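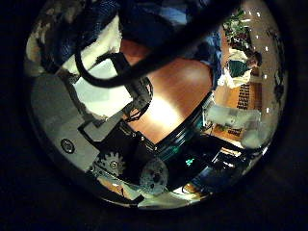 Give the good table some work to do

56 shares
6 comments

I am going to make a case for the shiny wooden table, the proper one, the one with the grain showing, and I am going to make it to the very people who own one and keep it under a cloth. Get it out! Put things on it! Spread your bits and pieces from one end to the other and pull up a chair and get on with whatever it is you like to do with your hands.

My own table came from a house clearance in Lusley and cost me £56, which I still think of as the best money I ever spent on a piece of furniture. It's a reddish sort of brown in the morning and goes properly orange when the lamp is on, and along one side there's a dark streak in the grain that I have followed with my finger through more telephone calls than I care to admit. The man who sold it to me said it had been a dining table and had been "kept for best". He meant it as a selling point. I drove home feeling a bit sad for it, all those years of waiting for Christmas.

Within a fortnight I'd mended a lampshade on it, cut out a pair of curtains, sorted my late uncle's stamps and glued a jug. The jug leaked. The table was superb.

There is an idea going about that a working surface ought to be ugly. You see it in every magazine feature on hobby rooms: something pale and wipeable on trestles, pushed up against a wall, with a pegboard over it. I've got nothing against pegboards (I have a pegboard) but I do think the wipeable table has done us a disservice. It tells you that making things is a messy business which needs to be kept away from the nice parts of the house. And so the person who makes things gets kept away from the nice parts of the house as well, and sits in the box room with a fan heater while everybody else is downstairs having a conversation.

I'd much prefer to be in the middle of it all. My sister thinks I'm mad, and she has every right, she's the one who found a pin in the butter dish.
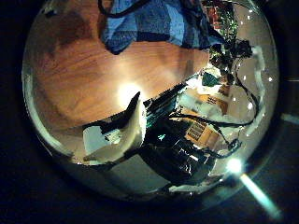
What I love most is what a polished top does with light. A matt surface just sits there. A glossy one picks up the window or the bulb and throws it back at you in a great warm pool, and if you've dropped a small dark screw it shows up against that pool like a boat on a lake. I know people complain about glare. Move your chair a foot to the left! Move the lamp! You have a whole table, you needn't sit in the same spot every time. I shift round mine during the day in much the way a cat would, and by six in the evening I'm at the far end with my back to the cooker.

And colours look wonderful on it. Blue does especially. I do a lot of sewing and patching, and blue cotton against orange wood is one of the pleasures of my life, I mean that, I've stopped halfway through a seam to look at it. Checks are best of all, those soft old checks with navy and sky blue in them that you get in a well-washed shirt. Put one of those down in a crumpled heap on a wooden table and you've got something a painter would be glad of. Put it on white melamine and you've got laundry.

Which brings me to shirts, because I hold that the shirt and the table go together. If you are going to lean on a table for hours, and you are, then you want something with a sleeve you can shove up past the elbow and forget about. Jumpers drag. They pick up sawdust and thread ends and carry them off to the sofa. Anything with a dangling cuff is a menace near glue. A big checked shirt is what I'd choose every time, and I buy mine from the second-hand rail at Drelgate market, where they go for next to nothing in May when everybody has their spring clear-out. Mine have paint on them and one has a burn. They hide an awful lot, checks, it's their great gift.

Bare forearms on wood, too. It's such a small thing but I do notice it. Wood is kind to the arm. Glass is like leaning on a pond, and metal is worse, and laminate gets a bit tacky in warm weather, but a wooden table is pleasant to rest on in every month of the year.

I know what's coming. Scratches! Heat rings! The resale value! I had all this from Wenjie Zou when she came to help me rewire the standard lamp, and she spent the first ten minutes walking round hunting for something to put down before she'd set her pliers on it. We ended up having a proper argument, a cheerful one, and since she argues well I'll give her side. She says a finish is there to be looked after, that somebody took trouble over it, and that using a lovely thing as a workbench is a kind of bad manners towards whoever made it. I thought about that for days. I do see it. But I think whoever made it would be more upset to find it under a tablecloth in a cold dining room with a bowl of dusty pine cones on top.

There was a furniture shop called Tarawneh at the top of our hill when I was small, and in the window they had a table with a card on it that said PLEASE TOUCH. I've been taking that advice ever since.

Scratches, then. Mine has plenty. There's a long pale one from the sewing machine, and a cluster of tiny dents near one corner where I was hammering eyelets and thought a folded towel would be enough. From the doorway you can't see any of it. From the chair you can see all of it and I wouldn't be without it, it's like the pencil marks in a cookery book. A table with a high shine and no marks makes visitors nervous. They hold their mugs in the air. Once there's a scratch or two they relax and put their elbows down, and then you find out how they've been.

I'm not saying be careless. I am a fusspot in some ways and I'll tell you where. Nothing hot straight on the top, ever, and that goes for soldering irons and glue guns as well as teapots. Nothing wet left standing. Cutting gets a cutting mat. If you're dragging something heavy, don't drag it, lift it, and get somebody on the other end if it's a big lump of a thing. Leads and cables want to come up at the back and not across the front where a sleeve will catch them (I learned this with a full mug of tea and an overlocker, and I would rather not go over it again). When you finish for the day, a soft dry cloth, along the grain, and that's it. 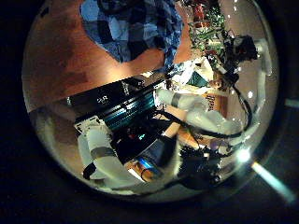 Should you cover a polished table before you start a messy job?

Cover the bit you're working on and leave the rest bare. An old folded sheet or a piece of felt under the job will take the knocks, and you keep the open wood round it for laying out tools and parts where you can see them.

I'd go further and say that the laying out is half the fun. A bench has racks and drawers and everything has its place, very good, well done. A table has nothing, so each job gets arranged from scratch, and you find yourself making a little town of it, the screws over here, the scissors by your right hand, the thing you're mending in the middle with all its insides out. Yes, it looks like chaos to anyone walking through. Let it! A cluttered table in the middle of a job is a happy sight. It means somebody's interested in something.

The clearing away is the part I've had to train myself into. If you work at the table you eat at, you can't leave it, and for years I took this to be the great drawback. I've changed my mind. Work left out on a bench goes stale. I had a chair seat on a bench in the garage for 2 winters and I stopped being able to see it. On the table it would have had to be picked up at every meal, and I'd have finished it out of pure irritation. Sunita Ruiz-Ortega, who taught the upholstery class I went to, had us all clear down completely at the end of each session, right to the wood, even if we'd be unpacking the same tacks the following week. I grumbled at the time. I do it now without thinking, one big tray and one shoebox, five minutes, and there's the table again with the lamp shining in it.

On polish I have fewer opinions than people expect. I used to buy Saretti wax in the flat tin because I liked the smell, and I put on far too much of it, and for one whole summer everything I set down had to be peeled off again. A little, seldom, rubbed in until your arm aches. If you've got a hard shiny lacquer it hardly wants anything at all, you'll only smear it.

The last thing I'd say is about children, and other people's children in particular. They come straight to a table with things on it. They don't go to a bench, or they do but they get told off for it. My neighbour's two will stand there with their chins practically on the edge, looking along the wood at whatever I've got in bits, and ask what that part's for, and quite often I don't know and we have to find out. You need a surface they can get round all the sides of. You need it low enough to see over. And it helps if it's handsome, I'm convinced of it, they treat the job as something worth looking at when it's been put somewhere nice.

So if you have a table being kept for best, take the cloth off it this evening and find something that needs mending. Roll your sleeves up. If it gets a scratch, write in and tell me what you were making.

Share this
6 comments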